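Ordering History Titles: Common Questions

Are the Trosach reprints complete?
Yes. Each volume keeps the original notes and index. The longest runs to 2,133 pages in two parts.
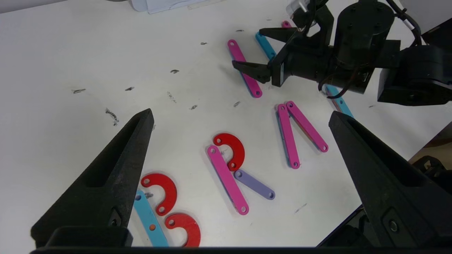 Maps are bound at the back - they do not fold out.

Do you offer a class discount?
Orders of 20 or more copies of one title ship at the school rate. Verkon titles are excluded.

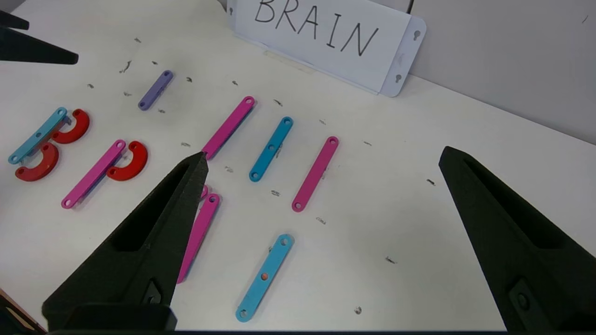

Can I return a book?
Unmarked copies may be returned within 50 days. Print-on-demand titles are final sale.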